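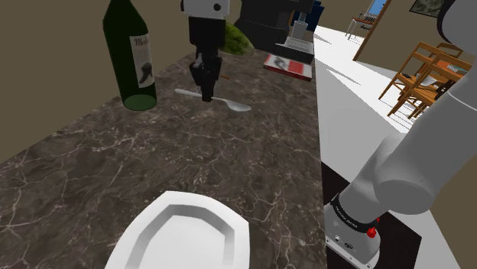
A bottle of wine on the veined marble counter.

THE SUMAMPOUW BEQUEST

The Office of Estates at Vesska received the Sumampouw file in December, two years after the death was recorded. It consisted of a will, a key, and a letter addressed to whoever should be appointed to read it. The Office appointed Yoga Santoso.

Mr. Santoso had served in the Office under three directors. He was instructed to proceed to Konitz, enter the property, and determine whether the terms of the will could be carried out. He was allowed six days and a second-class fare.

The terms were as follows. The house was to pass to the town. The orchard was to pass to the tenant at Promalar. The wine, being 200 bottles of the deceased's own making, was to be given to those persons with whom the deceased had quarreled, one bottle to each, until the supply was exhausted. No list of such persons was attached.

Mr. Santoso read the letter on the train. It said only that the town would know.

He posted a notice at the town hall in the approved form. It invited any resident who had been party to a dispute with the late Mrs. Sumampouw to present himself or herself at the house between the hours of nine and four, with a short statement of the matter in writing.

On the first day no one came. Mr. Santoso swept the front steps, which was outside his instructions, and entered it in the record all the same.

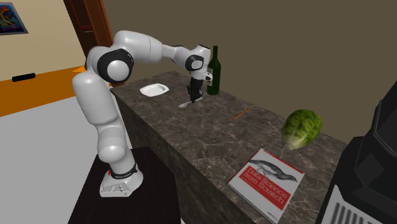 On the second day the baker came. His statement concerned a wall. He had built it one foot too far to the east, she had told him so, and they had not spoken again. Mr. Santoso asked whether the wall was still standing. The baker said that it was, and that she had been right about it. He signed for his bottle and remained on the steps for some time before going home.

After that they came steadily. There was a dispute over a borrowed ladder, and another over a hymn. Two sisters submitted the same quarrel from opposite sides and were each granted a bottle. A schoolteacher wrote four pages and then asked to have them back. The Office's rules did not provide for the return of a statement. Mr. Santoso returned it.

By the evening of the sixth day there was one bottle left. He wrote to Vesska that the bequest had been carried out except for a single item, for which no claimant had appeared.

The reply reached him at the station. It directed him to search the files of the Office for any correspondence with the deceased. He did so upon his return and found one letter, in which Mrs. Sumampouw complained of an error in her land tax. It had been answered curtly and, on review, wrongly. The signature on the answer was his own.

The file was closed on 24 Jan 2019. The last receipt is in Mr. Santoso's hand, and a short statement of the matter is attached.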